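Marikar Park Forums > Operations and Closures > Weather closure procedure, which rule applies?

gatekeeper_14
Posted 12th May

Trying to pin down the closure rule at Marikar. The printed guide says outdoor rides stop when lightning is detected within a set radius. The sign at the Brircombe entrance says rides stop "at the operator's discretion." Those are two different rules. Which one do the ride crews follow?

tmwalsh
Both. The radius is a mandatory stop. Discretion covers everything outside it: wind, heavy rain, a crew member who sees something they don't like. The sign leaves out the mandatory part.

Mitali Kodikara
I don't agree with that reading. Last July the Turkness coaster kept cycling with audible thunder while the Gukard side was already down. If the radius were mandatory, both sides would have stopped together. They are on the same lot.

tmwalsh
They don't stop together. Trains on the lift have to finish the circuit before the ride is shut down. Turkness has the longer circuit and 2 trains. Gukard is a flat ride and can unload where it sits.

Mitali Kodikara
One circuit is a couple of minutes. I was in line for a lot longer than that and they were still loading.

gatekeeper_14
Were they loading guests, or sending trains out empty? Empty cycling is allowed during a hold.

Mitali Kodikara
Guests. I was 2 rows back from the gate.

rowland331
Then that was a crew error or a late call from the control room. Neither one changes the written rule. You can ask for the closure log at guest services. They won't print it, but they will read you the times.
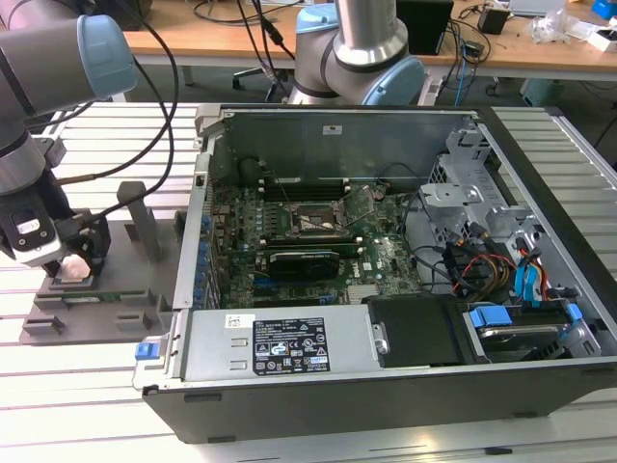

Selvaraj Bhuiyan wrote that he had asked for the log and got start times only, with no reopening times, and that the desk would not say which ride was called first.

rowland331
Start times should be enough here. Compare the Turkness entry with the Gukard entry for that day. A gap longer than one circuit means Mitali is right.

tmwalsh
Agreed, provided both entries are logged at the call and not at the last unload. I don't know which it is.

gatekeeper_14
I'll ask at the desk next visit and post the answer in this thread. Still want that sign corrected.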